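The Year I Learned to Lock Things

17/12/2019

I grew up in Billville, where we had a front door key and I couldn't have told you where it was. It lived in a drawer, or on a nail in the garage, or maybe my brother had buried it. When we went away for a week in the summer, my mother pulled the door shut and that was that. The dog came with us, so there wasn't even a dog!

Then I moved to Custport for work, and in my first month there I lost a bicycle, a pair of boots and a potted lemon tree. The lemon tree still stings. Who carries off a lemon tree? (It was heavy, too. I'd needed help getting it up the steps.)

So I bought a padlock. Then I bought another one for the shed, and one for the new bike, and one for the gym, and somewhere along the way I became a person with opinions on padlocks. I have a drawer for them. My friends have started giving them to me for my birthday, which I think began as a joke, but I'm delighted every time.

My favorite is an old brass one I found at the flea market in Arellano, 70 miles up the coast. The man wanted 8 dollars for it and I paid him without haggling because I was afraid he'd change his mind. It came without a key. I spent most of a winter trying every small key I could beg from neighbors, and the one that finally turned it belonged to somebody's piano. I still can't explain that, and neither could the piano's owner, who let me keep the key.

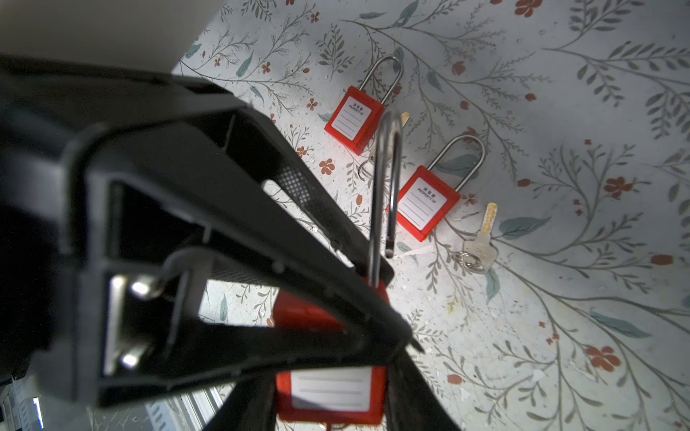
Photo: Tirkum Picture Desk

Colored locks are a whole separate weakness of mine. At work they mean something serious. A red safety padlock on a power switch tells you that somebody may have their hands inside the machine, and you leave it alone, full stop. My aunt worked 78 days straight one year at a cannery and she told me she never once saw anybody mess with a red lock, even people who would happily steal your lunch. At home I use color so I can tell the shed from the bike when it's raining and I've got groceries in both arms. Green is the shed. Yellow is the bike. Blue was the gym, until I quit the gym and left it there on locker 4, and for all I know it's hanging there still.

What surprised me is how much I like the small routine of it. You push the shackle down, you get that click, you give it a tug. I tug mine twice. I've walked back half a block to tug one a third time, and I'd bet plenty of you reading this have done the same thing with a stove.

I went home to Billville in December and brought my mother a nice new padlock for her garden gate. She thanked me, turned it over a couple of times and hung it on the gate, open, with the key sticking out of it. She says it looks very smart there.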